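Good afternoon, everybody, and thank you to Leanne Greenwood for having me back. (Wait for the chairs to settle. They always take longer than you think in that hall.)

I want to talk about the walking trail at Plosau, and mostly about benches, so if you came for the maps I'm afraid Sreekumar Chacko has those, and he'll be very glad to show you them afterward over the cookies.

Start with the old railroad line. It ran from Plosau down to Dustau, and when the trains stopped the grass just took over. My mother used to pick blackberries along it! Tell the story of the goat here, if they seem in the mood. Keep it short. Skip the part with the priest.

Then the survey. We sent out 2,484 letters and got 400 back, which I was thrilled with, though Sreekumar had hoped for more. The thing people asked for, over and over, was somewhere to sit down. Read out the one from the lady who wants "a bench facing away from my sister's house." Pause for the laugh.

We now have 29 benches, the last of them put in this September, spaced 300 yards apart wherever the ground allows it. Mention the steep bit by the culvert, where it doesn't, and say we're still looking at that (someone will ask, someone always asks).
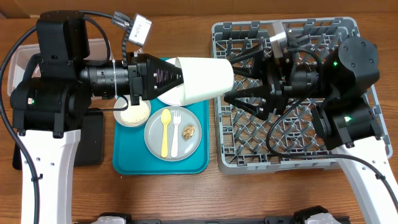
PART FOUR: REFRESHMENTS ON THE TRAIL

Now, a paper cup is a humble thing, but give a tired walker one with hot tea in it and they'll happily go another mile. The kiosk at the Dustau end opens at nine in the morning and closes when the soup is gone. Please do bring your cups back to the bin by the gate.

Thank the kiosk ladies by name. Then questions, and hand over to Sreekumar for the maps.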